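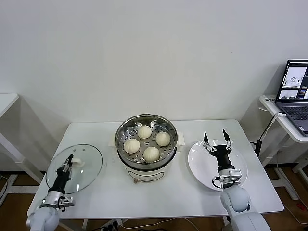
Villdale Grain and Pantry Co-op
Minutes of the buying group meeting, 21 Jul 2022

Present: Josée Kowalchuk (chair), Fuad Tilahun, Mahlet Gebremichael, Mekdes Derese (minutes)
Apologies: Italo Caruso, who is on a lake

1. Last minutes
Approved, once "flower" was changed to "flour" in four places.

2. Wheat prices
Fuad reported that wheat has come down from its spring high. Josée asked when this would show up on our invoices. Fuad said the mill still has grain it bought at the top and would like us to share the experience. Beyene Milling has offered 3000 pounds of all-purpose at a fixed price through December. Mahlet thought the fall in wheat would go on and we should wait. She was reminded that she also thought this in March. Josée pointed out that the offer has no fuel surcharge, and the room warmed to it.
Agreed: take half the Beyene offer now and look at the rest next month. Mahlet asked that her preference for waiting be recorded. It is recorded. 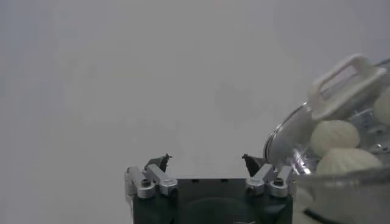
3. Cooking oil
Sunflower oil remains a rumor. Undcombe can supply canola, 24 cases, prepaid. Mekdes has called them twice about payment terms and has come to know their hold music well. Members have asked for a limit per household.
Agreed: order the 24 cases. Limit of two bottles per household until further notice, Josée's household included.

4. Member prices
Our markup stays at 12 percent. Fuad would like shelf prices changed monthly in place of quarterly, as the quarterly ones are now mostly of historical interest. Mahlet asked who would print the labels. There was a pause.
Agreed: monthly, starting in August. Fuad prints the labels.

5. Freight
Covemum Haulage has added a $47 fuel charge to each delivery. Italo sent a note proposing that we pick up the flour ourselves in his truck. The note did not mention the truck's brakes, so Mekdes did.
Agreed: stay with Covemum and combine the flour and oil deliveries where dates allow.

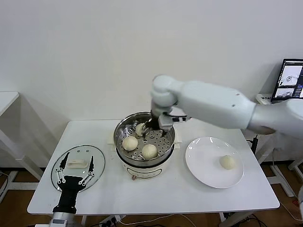
Steamed buns on the perforated tray.

6. Any other business
The rice order is still short two sacks. Josée to write to the supplier again — politely, this time.

Meeting closed at 8:50. Italo to chair the next one, in his absence.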